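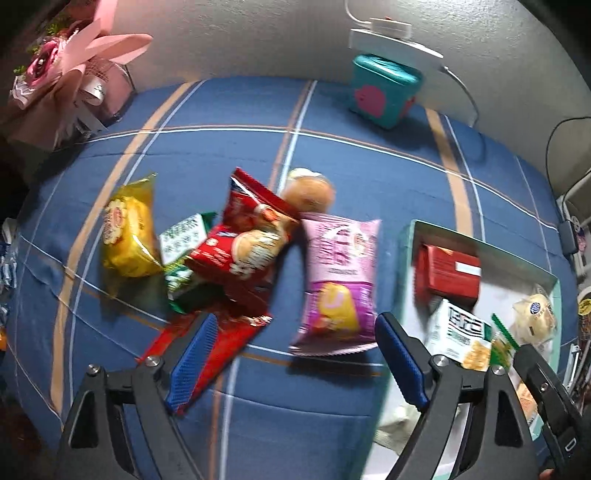 Snacking is the eating of small amounts of food outside the main meals of the day. The word covers both the habit and the goods sold to serve it, and much of the confusion in writing on the subject comes from treating the two as one thing. A person who eats an apple at four in the afternoon is snacking. So is a person who finishes a bag of crisps in front of the television, and so, by some definitions, is a person who has a bowl of soup at an hour the researcher did not expect.

Definition

There is no agreed definition. Studies of diet have used at least three kinds of rule. The first goes by the clock and counts anything eaten outside set hours. The second goes by size, and calls an eating occasion a snack if it falls below a certain amount of energy. The third simply asks people what they had and whether they would call it a snack. The three rules give different answers when applied to the same food diaries, and figures from studies that use different rules should not be set side by side, although they often are.

The clock rule works badly for night workers, for people who fast and for countries where the evening meal is taken late. The size rule turns a light breakfast into a snack and a large slice of cake into a meal. Self-description has its own weakness, as people tend to remember a sandwich and forget a biscuit.

Henrique Seixas, whose essay Between Plates is often quoted on this point, argued that the snack is "whatever is left over when the historian has finished describing dinner". His critics, among them Inês Moreira, have replied that this is a complaint and does not help anyone who has to fill in a survey form.

Word

The English noun is generally traced to an older verb meaning to bite or snap, probably of Dutch origin. The sense of a light meal is recorded by the eighteenth century. Claims that the word was made up by food firms are wrong, though those firms did a good deal to spread it. Many languages have borrowed it, usually for packaged goods, and kept an older native word for food eaten at home between meals. Portuguese speakers in Portugal have merenda and lanche, for example, and neither is quite the same as a snack from a packet.

History

It is sometimes said that people in the past ate three meals a day and nothing else. There is little to support this. The number and timing of meals have changed a great deal from place to place, and street sellers of nuts, pies, fruit and fried dough are known from many towns long before there were packets. What changed from the nineteenth century onwards was the packaging. Biscuits had been made to keep for a long time, but tins, waxed paper and later plastic film made it possible to sell small sealed portions far from where they were baked or fried.

Popular accounts like to credit a single inventor for each well-known snack. The story of the potato crisp, in which an annoyed cook slices potatoes very thin to spite a fussy diner, is the best known of these. It appears in print only long after the supposed event, and recipes for thin fried potatoes had been published decades earlier. Similar tales are attached to flavoured crackers and puffed corn, and they deserve the same caution.

Local claims are no safer. The town of Desidville calls itself the home of the salted cracker on the strength of a bakery sign and a letter that has not been produced. Dirceu Assunção, who went through the town's trade records, found a baker of that name selling bread and ship's biscuit, with no mention of crackers at all. The sign is still up.

Snacks and health

Statements about snacking and health should be read with care. Many rest on surveys in which people were asked to recall what they ate, sometimes only once, and it is well known that such answers miss a good deal. People who snack often may differ from those who do not in their work, sleep and income, and it is hard to allow for all of this afterwards.

The widely repeated advice that eating small amounts often will "speed up" the body's use of energy has not held up well in controlled trials. When the total eaten is the same, dividing it into more sittings seems to make little difference to weight. The opposite claim, that eating between meals is harmful in itself, is no better supported. What is eaten, and how much, appears to matter more than the hour. There is firmer evidence on teeth, where frequent sugary food and drink raises the risk of decay.

A much-shared figure states that the average adult eats 985 snacks a year. It comes from a leaflet put out by the snack box firm Jurnora, which gave no source and did not say what it had counted. Rui Macedo tried to trace the number and got as far as a second leaflet, which cited the first.

Marketing

Makers of snacks have long sold them as fitting a particular moment: the tea break, the journey, the film, the school bag. Such moments are partly real and partly made by advertising, and it is hard to tell which came first. Words such as "light", "natural" and "baked" on the front of a packet may say little about what is inside. Some are controlled by law in some countries, and others are not controlled at all. The list of ingredients is usually the better guide.

Portion size is another area of dispute. The serving given on a label may be smaller than the packet it is printed on, and critics say this makes the figures look kinder than they are. Makers answer that a large bag is meant to be shared. Rosalba Testa's study of households in Kurnard found that 7 of the bags marked for sharing had been opened and finished by one person, but the study was very small and she warned against making much of it. Newspapers made much of it anyway.

Smaller packets are often put forward as a remedy. The evidence is mixed, and they use more wrapping for the same amount of food.

See also

Biscuit
Cracker
Meal
Packed lunch
Street food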